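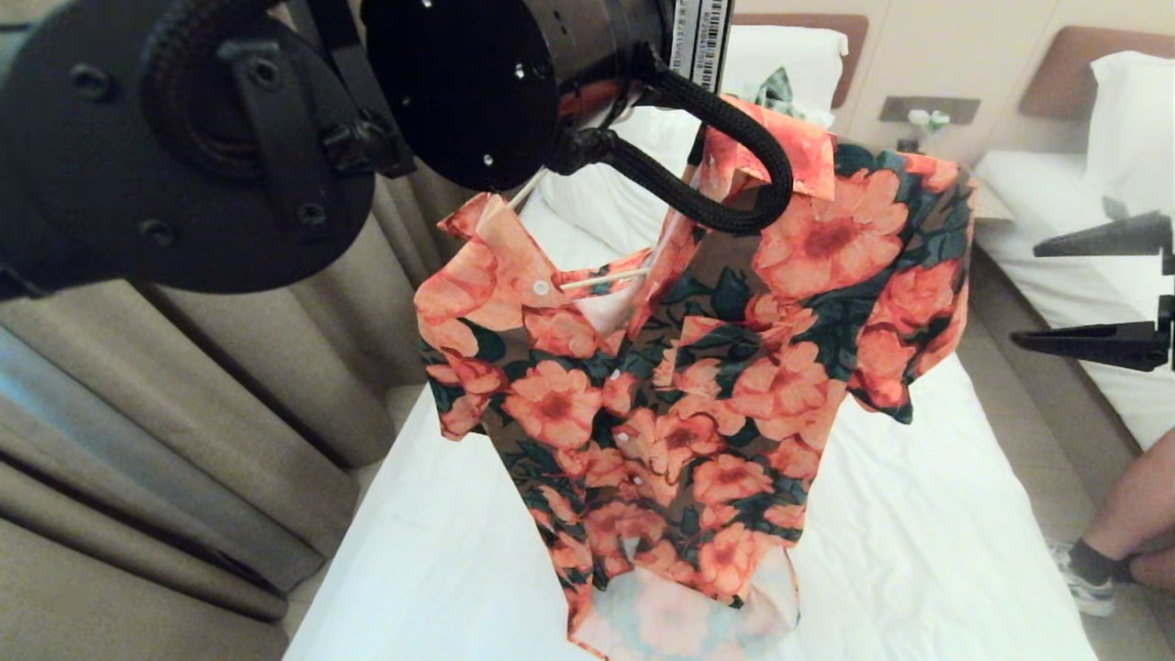
Tallerbridge Talk > Town Hall > Budget vote

marshhen74
2026-10-09
So the mayor signed it this morning. Two extra cents on the property rate and the Crichton Road repaving pushed back again. I went to both hearings and I swear half the council hadn't opened the packet. Anyone else mad?

porchlight_dee
Mad about the road, sure. But the rate is fine by me – we went years without a raise and the library was closed Mondays. My bill goes up $161. I'll live.

marshhen74
Mine goes up $432, Dee. Not everybody's on a small lot.

R_Kettle
Did you catch Vaughan Stubbs after the signing? Spent more time going after the opposition slate than talking about the budget. Kind of tacky at a bill signing.

porchlight_dee
They called him a crook for a month, what did you expect?

R_Kettle
I expected him to tell us when the road gets done lol

oldmillgary
The Rakance drainage money is in there, page 74. My basement floods every spring so I'm not going to complain. They should have bid it out again though, Trillomeck got it last time and we're still waiting on the culvert.

marshhen74
Wait, Trillomeck AGAIN? I missed that.

oldmillgary
Yep. Passed by 2 votes. Seats are up in November, just saying.

porchlight_dee
Gary is the culvert the one by the ball field or the other one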